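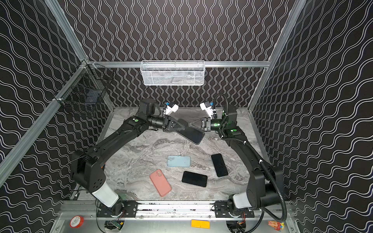

The chores are still ours

May 10, 2021

Every few months somebody asks me when a machine will be able to tidy a kitchen counter. I worked 11 years in returns and repairs, most of them at the Stesico warehouse outside Wiltville, and my answer is that I would settle for one that could clear my old bench.

The job sounds like nothing. Used phones come in by the tub. You pick one up, turn it over, look at both sides, and put it in the right basket. In a busy August week we handled 1,953 of them. A new hire learned the hand part before lunch on the first day.

For a robot, the hand part is the hard part. A phone is thin, smooth and lies flat, so there is very little edge to get hold of. One has a rubbery case and the next has bare glass. They land at any angle. Passing one from the left hand to the right means two grippers have to agree on where it is, and if they disagree by a little, it gets dropped or squeezed.

Two arms working over a tabletop can do this now, some of the time. I think that is real progress and I don't like hearing it waved off. Ten years ago I would have bet against it.

But "some of the time" doesn't run a shift. Ruiz-Ortega, who bought our refurbished stock, wanted 300 sorted phones on the dock by noon. A machine that needs a person beside it to pick up the ones it fumbles has not taken over the job. It has given that person a duller one.

Homes are worse. My bench at least stayed the same height every day. A kitchen in Skarnthorpe has a wet sponge, a bag of onions, somebody's homework and a dog, and all of it moves overnight.

So my view is that the shop floor comes first, one dull task at a time, and the house a long way after. Companies selling it the other way around should be asked for a full day's numbers - drops included - before anyone signs. I would start with 200 phones in a tub, cases on, and no one allowed to reach in.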